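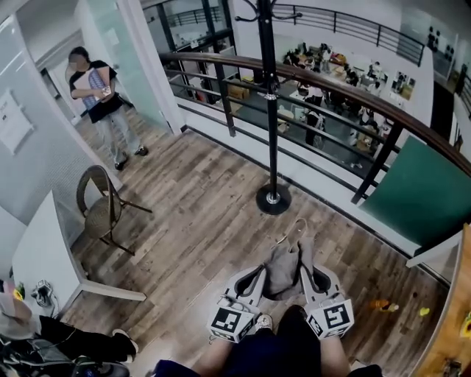 # Planora Garment Care Label Transcriptions

## Summary

This data set contains transcriptions of the sewn-in care labels of 123 garments, prepared for the Planora textile reference collection. Each record gives the wording of the label as printed, the fiber content and the washing, drying and ironing instructions. It is intended for students of textile history and for staff who maintain clothing collections.

## Contents

- `labels.csv` - one row per garment, in UTF-8
- `symbols.csv` - the code list for care symbols
- `notes.txt` - remarks on labels that were hard to read

## Fields

`garment_id` is a permanent number and is not reused when a record is withdrawn. `type` is taken from a closed list of seven garment types. `fiber_text` repeats the label word for word, including spelling errors. `fiber_main` holds the fiber with the largest share by weight. `care_text` is limited to 200 characters; longer wording is continued in `care_text_2`. `symbol_codes` lists the symbols from left to right, separated by semicolons.

An empty field means that the label is silent on the point. The value `illegible` means that wording is present but could not be read.

## Preparation

Labels were transcribed at the Macedo reading room by two members of staff working separately. Where the two versions differed, the garment was examined again and a single reading was agreed. Labels in languages other than English were copied in the original language - no translations are supplied.

## Known limits

Coats and knitwear are well covered. Children's clothing is not. Labels that had been cut out or replaced were left aside, and older garments are therefore few. Fiber content was not tested and should be cited only as the maker's statement.

## Changes

The March release corrects the order of symbols in the Plunda records and adds the field `care_text_2`.

## Use

The files may be copied and adapted for teaching and research, provided that the Planora collection is credited.

Related items

- Porkex Button and Fastener List
- Plunda Knitwear Records
- Macedo Reading Room: Handling Guide
- Planora Symbol Codes, earlier version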